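September, budget notes, after lunch

Okay, gripper money! Tusau quoted $500 for a spare pair of fingers, and Pálfi wants 23 for a roll of the good tape (ours is wrinkling by the tray). I'd buy both. The drinks setup needs a second blue cup too – the left arm has ours clamped all day.
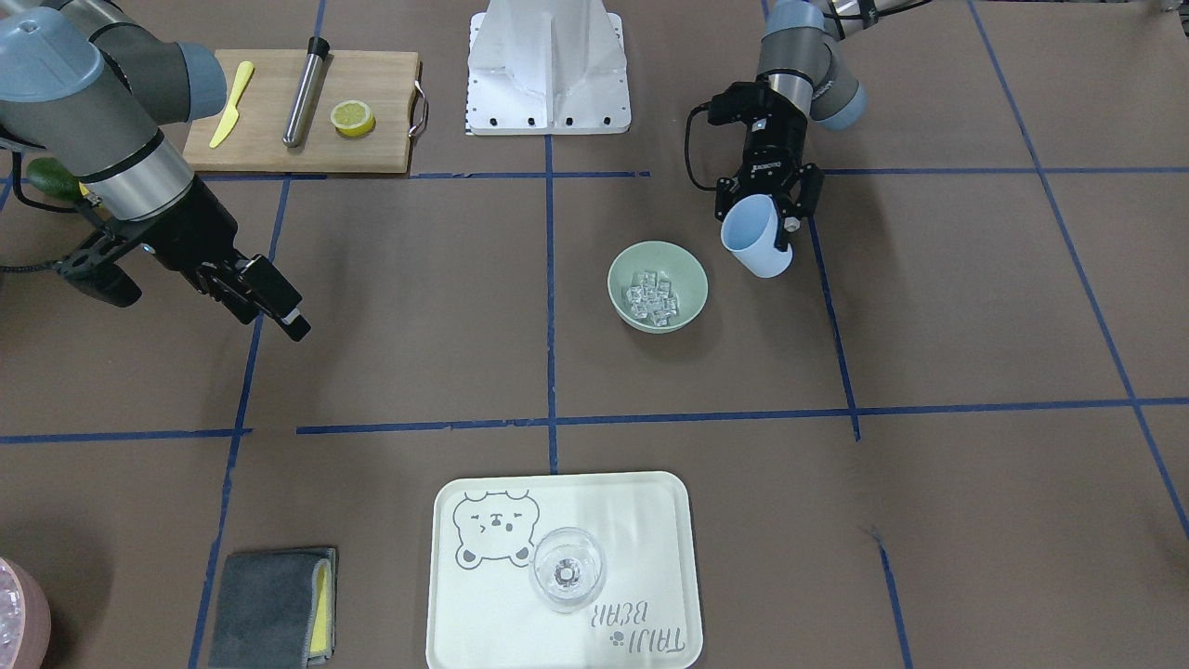
## To order

- Finger pads from Druvamov, 2 sets, $58
- Tape, one roll
- Ice trays, cheap ones
- Ask Umstead if the coiled cable comes longer, and what shipping costs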